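2020-09-02
Upholstery bench, Brindel sofa (grey and yellow, in the sitting room set)

Carried on from the August notes. Two jobs on the list: the general clean of the grey fabric, and deciding what to do about the pilling before the covers go any further downhill. I also wanted to settle the argument over the two cleaning solutions, the Preltard and the plain soap flakes, so I kept them apart on offcuts and wrote down what I did.

Hoovered first. Upholstery nozzle, low suction, along the weave and then across it. The crevice tool went down the back of the seats and produced the usual: crumbs, grit, a hair grip, a pen lid. Grit is worst where the seat meets the yellow back. I went over that join again with a soft brush and the nozzle held close, and it was still giving up dust on the second pass.

Offcut tests. Both offcuts are the grey, same roll as the seat according to the label on the bag. Made a mark on each with cold tea and left them 21 minutes.

Offcut A, Preltard, diluted as on the bottle. Worked in with a white cotton cloth from the outside of the mark inwards. Most of the tea came up on the cloth straight away. Rinsed by dabbing with a clean damp cloth, then pressed dry under a folded towel. When dry there was a faint ring, visible if you tilt it to the window. The surface felt slightly stiff.

Offcut B, soap flakes dissolved in warm water, left to cool, only the froth used. Slower. Needed two goes. No ring when dry, and the hand of the fabric was much the same as before. A trace of the tea left in the middle, which I could find because I knew where to look.

I would go with the froth for the seats and keep the Preltard for anything greasy. A ring on a seat that size would bother me more than a weak tea mark. If we do use the Preltard, rinse more than I did – I think the stiffness was product left in the cloth.

Colour test. Damp white cloth on the yellow, pressed 2 minutes on the underside where it doesn't show. No transfer. Same on the grey, no transfer. The teal cushion did give a little colour, so the cushion cover is to be washed by itself and kept off the seats while they are damp. Put a note in the box with the cushion care labels.

Red cloths: please don't leave them on the grey. I haven't tested any of them for colour and a damp one could do a lot of harm overnight. White cotton only for the cleaning, they are in the drawer under the Hashemi iron.

Pilling. Worst along the front of the seat where legs rub, less in the middle, hardly any on the long section. Tried the battery shaver on an offcut I had roughed up with a stiff brush. On the fine setting it took the bobbles off and left the weave alone. On the next setting up it started to lift threads, so don't use it. Keep the fabric flat with the other hand and don't press. Empty the catcher often, it clogs and then drags.

Then the rub test, which I had promised and kept putting off. Weighted block with a piece of the yellow round it, pushed back and forth over a grey offcut, 100 strokes by hand. First bobbles at 19. By the end there was a light fuzz all over the rubbed patch but no broken threads and no yellow left on the grey that I could see under the lamp. A person pushing a block is not a machine, so treat it as a rough guide only. Kept the offcut, pinned in the back of this book.
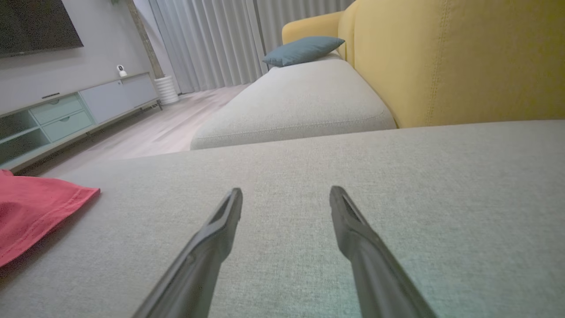
Niloufar Dehghan: I'd try the froth on the yellow as well before you write that up as done. It's a smoother cloth than the grey and I've had it dry with a tide line where the grey came out clean. Start at a seam and finish at a seam, do the whole panel even if the mark is small. And the topstitching holds water, so press along it with a dry cloth at the end or it will be the last thing to dry. On the shaver, agreed about the fine setting, but I would leave the rounded edges alone altogether. You can't get the fabric flat there and that is where I cut through one of the Paltance covers.

Fair points. Tried the froth on a yellow offcut after reading that. Did half of it as a spot and half right up to the seam. The spot half did leave a line, very thin, and the seam half didn't. So whole panels on the yellow, as she says.

On the rounded edges I have only the one attempt to go on, with an offcut bent over a length of pipe lagging. The shaver skated about and took more off the top of the curve than the sides. Will pick the bobbles off those by hand with the sticky roller and small scissors.

Still to do:
Seats with the froth, one section at a time, window open.
Yellow back, whole panels, dry cloth along the stitching.
Wash teal cushion cover alone, cool, and test again for colour when dry.
Shaver on the front of the seat, flat parts only. New batteries first.
Second rub test, grey on grey, same block and same number of strokes.
Order more white cotton, we are down to the thin ones.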